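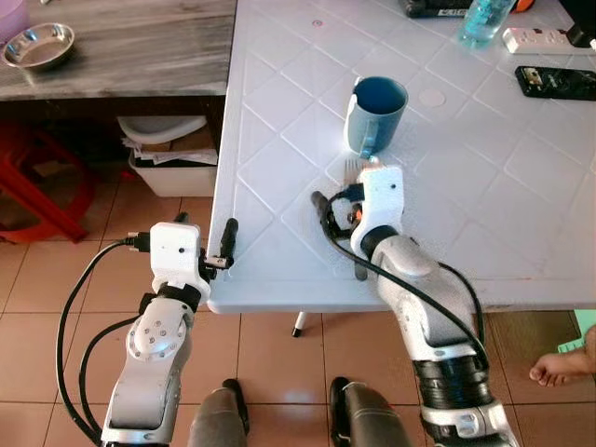

What the second pair of arms will cost us

The quote from Selero came in February and I've been moving numbers about since. The arms are the easy part. Grippers wear out, so I've put down 3 spares, plus 1000 for cables and connectors.

Ívar Hjaltadóttir at Plallholm thinks we should lease for 26 weeks first. I'm coming round to it – table work with forks and mugs doesn't need the dearer wrist. 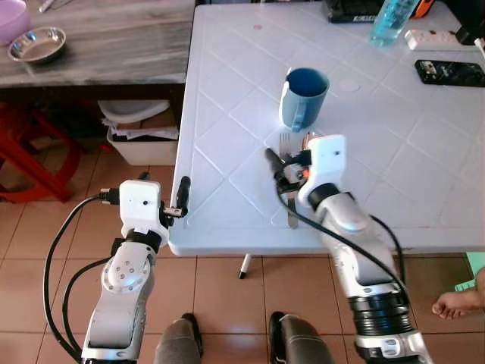 Page last changed: February, 16:40

Clamus have now quoted as well. Their delivery is slower, but support is included for 96 a month. I'll ask Selero to match it before I order.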